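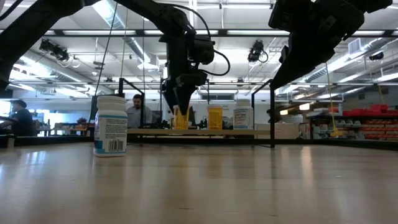 Molholm desk riser by Stitberg: my review

I'd been after a raised shelf for the back of my worktable for ages, mostly so the bottles and bits I use every day would stop getting shoved into a corner and forgotten. I very nearly bought the Rathjen one (nice colour, far too tall for me) and then a friend's Molholm won me over, so in December I ordered my own from Esberg, along with their oiling kit.

It's a simple thing. You get a long, narrow wooden shelf and two black metal supports, and you fix one to the other. The instructions are a single sheet with drawings on it, and I had the whole lot up in 20 minutes, including a break to find my glasses! The screws bite nicely and the holes lined up first time, which I can't say for the last shelf I bought.

What I like most is how it looks on a pale wooden top. The wood is light and honeyish and it blends right in, so you notice the black metal and whatever you've stood on it. Pill bottles are the perfect size for it, by the way. Amber ones, white ones, they all sit in a row with their labels facing you, and I can grab the one I want by the cap without knocking over its neighbours. I used to keep mine in a drawer on their sides and had to pick up every single one to read it.

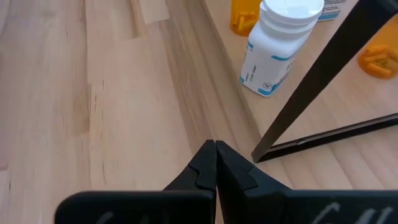 Same pale, honey-coloured wood up on the riser as on the top beneath it.

Grumbles? A couple. The shelf is narrow, so forget about a big tub or a stack of books, and there's no lip along the front edge. Mine hasn't lost anything over the side yet but I'd think twice if you've got a cat. The wood also needs looking after. I've oiled mine 2 times now and it drank up the first coat like nobody's business, though Esberg say a tin will do up to 2000 square centimetres and I'd believe it for the second coat. It does pick up a lot of glare if you have bright lights overhead, and so does the tabletop, to be fair.

I leave the space underneath free for things I'm in the middle of using, and wiping down is easy enough, just a damp cloth and then a dry one.

Would I buy it again? Yes, and I'm tempted by a second one for the kitchen, if they ever do it in a shorter length.

Posted 4 Jun 2026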